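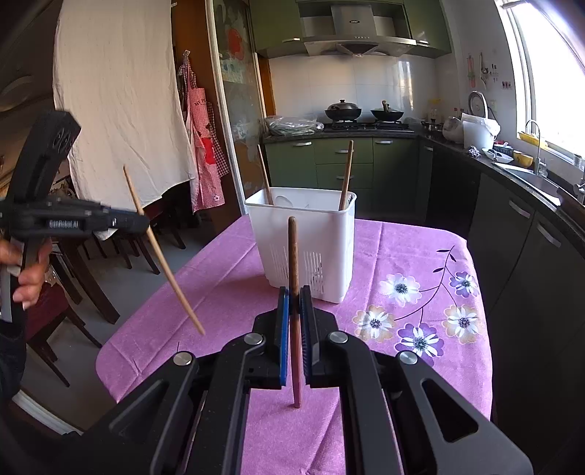 Chopsticks and caddy on the flowery cloth, green cupboards behind

Re: [Nindano-neighbours] Which oil for wooden spoons and chopsticks?

Hello all,

Lovely to see the list awake again! Somebody wrote earlier:

> My wooden spoons have gone grey and furry. I used
> sunflower oil on them in March and now they smell
> like an old chip pan. Is it the oil, or is it me?
> Also, can chopsticks be done the same way?

It's the oil, so please don't blame yourself. Sunflower never really dries and goes sticky and rancid in the grain, and I ruined a very nice salad bowl from the Woso market that way years ago (I still miss it).

What I'd do is scrub them in hot water with a bit of washing-up liquid, leave them overnight, then rub them down with 240 grit – well, mine says 238 on the packet, goodness knows why – and go with the grain. After that, food-safe mineral oil, thinly, and wipe off whatever hasn't soaked in after 4 hours. Bare chopsticks are fine done this way, but leave lacquered ones alone, as the oil just sits on top.

The hardware shop on Enache Road had the small bottles last time I went in. And do stand everything upright to dry, somewhere with a bit of air. A closed drawer is how mine went furry in the first place.

Warmest wishes from a rainy top end of the village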